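Filed under: Yard & Patio / Reviews

Peltero Folding Lounge Chair: two summers in

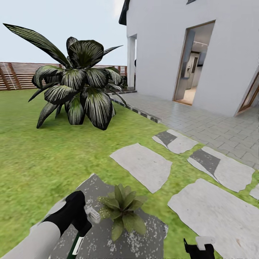

I bought the pair at the end of last spring, when the Masri ones I'd had forever finally gave up (the fabric ripped right under my brother-in-law, who took it well). These were $149 each, and I went back and forth on that for a good 2 weeks, but I'm so glad I did it!

First, comfort. The seat is deep and it leans back just far enough that you can still hold a coffee without wearing it. I'm out there most mornings by 7 with a book and I've dozed off more than once. Oona Kallio from next door sat down "for a minute" in July and stayed through lunch, and now she has a pair too, in the rust color. I went with the sand and kind of wish I'd copied her.

They fold flat, but they're heavy, and the latch on the left side of one of mine sticks. I emailed Peltero and a guy named Wojciech Nowicki wrote back the same afternoon and mailed me a new latch for free. It still sticks a little. Fine.

The sling fabric has faded a bit on the headrest and nowhere else. I wash it with dish soap and a soft brush, then leave it open to dry. The little pillow is useless, mine lives in the garage.

If you want something lighter to drag to the beach, the Dekia is probably the better buy and it's a lot cheaper, though I felt every bar of it in my back. For a chair that mostly stays put, I'd get these again. Four and a half stars, and the half is the latch.

More in Yard & Patio
Veddale Side Table: Small but Sturdy
Dekia Beach Chair, One Season Later
Best Umbrellas for a Windy Patio
Outdoor Cushions We Keep Rebuying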